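Gunell books – worth finishing? (some spoilers for book 2)

lbalogh
Posted 9:14 pm

Just finished the second Gunell mystery, The Allatport Ferry. 271 pages, read it in two sittings. Loved the first half. Then the ferry captain confesses in a letter and I kind of deflated. Is book three better? Library has it but there's a hold list, 20 people ahead of me.

khalil_akl
Posted 9:31 pm

Book three is the best one. Stick with it. Inspector Oláh finally gets a proper case of her own and the town of Flollport feels like a real place, fish market and all. Letter confession never bothered me.

pagecount777
Posted 9:40 pm

Disagree. Three is slow. The first 30 pages are the harbor inquiry and I could of skipped every one. Oláh spends two chapters waiting for a phone call.

Also the sister plot. Why.

ningsih.k
Posted 9:52 pm

The waiting IS the book though?? She's stuck in that boarding house with the one witness who won't talk, and you get the whole marriage out of what he doesn't say. Read it in September with the windows open and had to get up and shut them.

I'm starting the series over from book one this week.

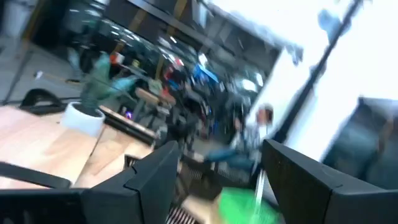
the plant stays, white pot and all

lbalogh – I'd buy a used copy, they're cheap. Don't wait on the hold list.

pagecount777
Posted 10:03 pm

We'll have to differ on the marriage. To me he was a cardboard grump with a pipe. Nice plant.

attila_s
Posted 10:20 pm

Anyone else think the translator changed between two and three? The dialog gets stiffer. Oláh says "I shall" all over the place in three and never once in the first two. Threw me out of it every time.

khalil_akl
Posted 10:26 pm

Same translator, just checked my copies. Different editor maybe. I took the "I shall" stuff as her being formal with the Flollport police, she's an outsider there.

attila_s
Posted 10:34 pm

She says it to her mother.

khalil_akl
Posted 10:35 pm

ok fair

lilla_bozsik
Posted 10:58 pm

Skimmed the thread so sorry if this was said – you can read three without two. The ferry business gets one paragraph of recap and the captain isn't mentioned agian. I did them out of order and was fine. Would not skip book one, the brother's disappearance comes back in a big way.

pagecount777
Posted 11:06 pm

In a big way = another letter.

lbalogh
Posted 11:15 pm

Oh no. Another letter?

Ok, ordering a used one anyway. Will report back. If it's the pipe guy's letter I'm blaming khalil.

ningsih.k
Posted 11:19 pm

No spoilers but it's a good letter. Skip the blurb on the back, it gives away who's in the boathouse.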